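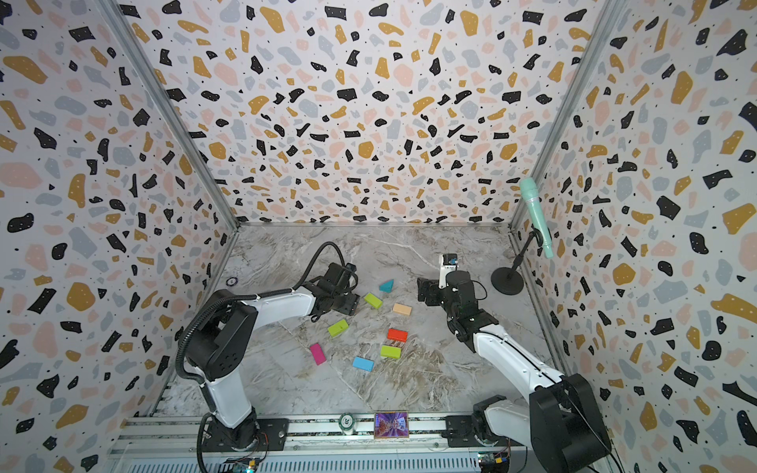
Última atualização da página: março

Faz tempo que prometo escrever sobre o kit de bancada da Plitar, e peço desculpa aos que foram perguntando por mensagem. Montei a célula na oficina partilhada, com perfil de alumínio nos cantos e os dois braços aparafusados à mesma calha à frente, e já lhe dei 373 horas de uso — o suficiente para ter opinião, acho eu!

Comecemos pelo bom. A calha é um encanto: desaperta-se, desliza-se a base, volta-se a apertar, e em 15 minutos temos outra distância entre os braços. As garras pretas pegam bem nos blocos de madeira, mesmo quando caem enviesados uns para os outros. E as paredes com padrão de terrazzo (escolha minha, confesso, e gosto tanto delas) limpam-se com um pano.

Agora o menos bom. O manual dedica uma página aos cabos e precisava de umas quantas mais. No braço esquerdo o tubo corrugado faz uma volta larga até ao punho, e andei várias noites a acertar-lhe a folga. O chão a imitar mármore é bonito, mas reflete a luz do teto, e tive de mudar o candeeiro de sítio.

Paguei 689 euros pela calha, perfis e painéis, sem os braços. Não é barato, mas voltava a comprar.

Comentários

Jozefína Gajdoš: Que cores lindas! A calha aceita as bases da Dendow?

Rui M.: Com as da Sorum tive de furar de novo. De resto, cinco estrelas.

Contacto | © Oficina Lockwood | Voltar ao topo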